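Cell 2 fault: frequently asked questions
Updated 5 Dec 2025 by Raghda Nimri

What went wrong?
The left arm stopped closing its gripper on command and started closing it when it felt like it. The Sendside controller logged 3,598 cycles before the first bad grip. After that it logged nothing useful, though it kept the status light green throughout, which was nice of it.

Was anyone hurt?
No. Lama Boutros was reaching for a connector when the gripper shut a hand's width from her sleeve. She hit the stop and then said a few words we have left out of the incident form.

So what was the cause?
A cable. The one feeding the left gripper had been bending at the same spot near the base since April, and one conductor finally broke inside the sleeve. With the arm low it made contact. With the arm raised it didn't, except when it did.
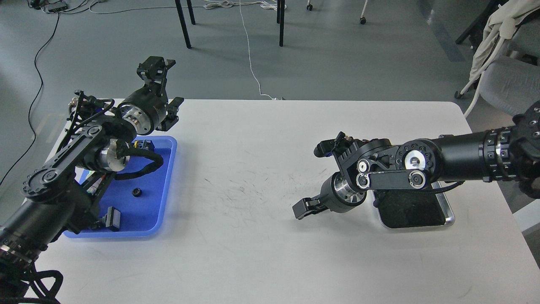 Samira Fakhoury found it by wiggling things, after two days in which the rest of us had reinstalled the software. Twice. She has been gracious about this.

Why didn't the safety check catch it?
The check runs with the arm parked. Parked, the cable was fine. The check now includes a slow sweep through the full reach, and yes, it makes startup longer.

Can I reach in while the arms are paused?
No. Paused means the program is waiting. The motors still have power. Use the stop button, wait for the click, then reach.

It's only a dropped cap. Can I just grab it?
See the previous answer.

Is the other arm affected?
Its cable tested good, but it was replaced at 1,588 cycles anyway. Killetti wanted the old one back for inspection and we have not heard from them since.

Who do I tell if a gripper twitches?
Zoriana Shevchuk. Press stop first, then tell her. Please don't film it for the group chat until both of those are done.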